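About Trerthorpe Sorting Rooms

Trerthorpe Sorting Rooms takes in mixed household goods and sorts them for reuse. We are based in Cisthorpe, in a former shoe warehouse on Sarkley Road, and have been open for 10 years. Most of what reaches us comes from house clearances, school lost-and-found boxes and the bottom drawers of people who are moving.

We handle small items only. Furniture and large appliances go to other outlets in town, and the front desk keeps a current list. Clothing is accepted in October and April, when we have the extra rails out.

How sorting works

Everything starts in an open bin on a table. We don't ask donors to separate things beforehand, so cups, sunglasses, toy bricks, foil and odd bits of metal often end up together. Each item is taken out one at a time and goes to one of 3 places: the shop shelves, the parts drawers or recycling.

Cups and dishes are checked for chips and washed. Glasses are checked for loose hinges and scratched lenses, then put in a soft pouch. Building blocks are grouped by size and sold by the bag. A single block is still worth keeping, as we get regular requests from parents trying to finish a set. Clean foil is pressed together with other foil and sent out once the sack is full.

The parts drawers are the oldest section of the building. There are 152 of them, bought from the Theodorakopoulos hardware store when it closed, and many still have the original labels. They hold knobs, caps, hooks, springs, lids and short lengths of wire. Anyone may look through them during opening hours. Please put things back in the drawer they came from.

Bringing things in

Drop-off is at the side door until 4 p.m. Boxes and bags are both fine. Please limit each visit to 2 boxes, and wrap broken glass separately and mark it. We can't take batteries, paint, medicine or anything with food still in it.

If something was left in a box by mistake, call the front desk with a short description. Keys and prescription glasses are held in the office for a month before they are passed on.

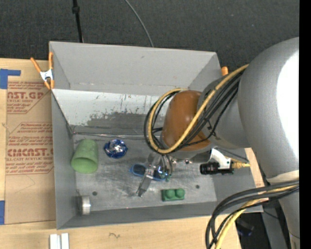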